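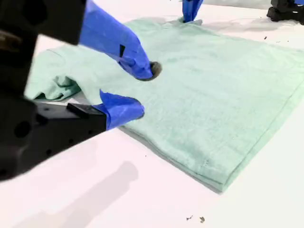 Waltesex takes over towel and linen hire at Brellumgate Baths

Brellumgate, June

Textile hire firm Waltesex has been awarded the contract to supply and launder towels, robes and bed linen for Brellumgate Baths and its adjoining guest house. The agreement runs for 3 years and begins this month.

Under the contract, Waltesex will keep a stock of 2,749 items in circulation between the baths, the guest house and its laundry at Drandside. Collections will be made every morning before the pool opens, with an extra evening run on Monday, when the guest house changes over after the weekend.

The baths reopened last year after a long refurbishment and now have 121 changing cubicles over two floors. Towels had previously been bought outright and washed on site in a small basement laundry. The basement machines were due for replacement, and the operator decided to put the work out to tender. The basement will be turned into a store and a staff changing room.

Staff who worked in the old laundry have been offered other posts at the baths. Two have moved to reception and the others have joined the poolside team.

All towels supplied are cotton terry with a stitched hem. Swimmers who hire a towel at the front desk will pay the same price as before, and guest house residents will continue to have theirs included in the room rate. Towels should be left in the bins beside the exit turnstiles. Guests may still bring their own.

Waltesex said in a statement: "Brellumgate is a busy site with a pool, a steam room and overnight guests all under one roof, and each of them uses linen in a different way. We spent several weeks with the staff working out how much was needed and at what times of day. We look forward to working with them."

Washing will be done at the Drandside laundry, 9 miles from the baths. The site runs two shifts and already handles linen for hotels and care homes along the coast. A new finishing line supplied by Ritchie was installed there in the spring, which gave the laundry the capacity to take on the extra work.

Items that are stained or worn will be taken out of use during sorting. Those still in fair condition will be passed to animal shelters in the area, and the remainder will be cut up for use as cleaning cloths.

The baths will stay open as normal during the changeover. Visitors may see a mixture of old and new towels at the front desk until the end of the month.

Notes to editors

Waltesex supplies and launders textiles for hotels, leisure centres and care homes. Its head office is at the Drandside site.

Brellumgate Baths has a main pool, a learner pool, a steam room and a guest house. It is open every day.

Press enquiries should be sent to the Waltesex press office at Drandside.

Ends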